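The open day at Bornside was supposed to start at ten. At 10:40 the folding still hadn't begun, and Sibel Gündoğdu, who runs the laundry project there, was telling forty visitors that this was a good sign.

"If it starts on time, somebody skipped a check," she said, and went off to find whoever had the checklist.

I caught her again by the coffee, which was running well ahead of schedule. Gündoğdu spent eleven years in hotel linen before she went anywhere near a robot, and she talks about towels the way other people talk about difficult relatives. Her group shows a machine how to fold by having people do the folding first, with a gripper in each hand, over and over, until the people are sick of it.

"We had 187 good folds by Thursday," she said. "I won't tell you how many bad ones. Mohsin has a spreadsheet, and he's welcome to it."

Mohsin Gilani confirmed that he had a spreadsheet. He did not offer to show it.

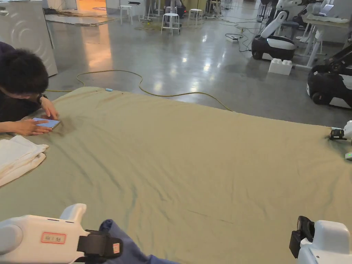 How long does it take a newcomer to get the hang of the grippers?

"Two days, if they don't fight them," Gündoğdu said. "The first day everyone tries to fold the way their mother taught them. The grippers don't care about your mother."

She is cheerful about the limits. Towels go well. Shirts go well on Tuesdays. Fitted sheets she calls "a matter for the church." A man from Soomro, the hotel supplier, asked when he could have a robot that did all three, and she asked him in return when he could have a nephew that did.

He laughed, I think. He also wrote something down.

I asked whether she worried about the people still doing her old job.

"I did 110 pillowcases an hour with a bad shoulder," she said. "I'd have given it the pillowcases on my first morning. I'd have wanted to keep the paycheck, though. Put that in too."

The next open day is in October. The sign at the door says ten o'clock.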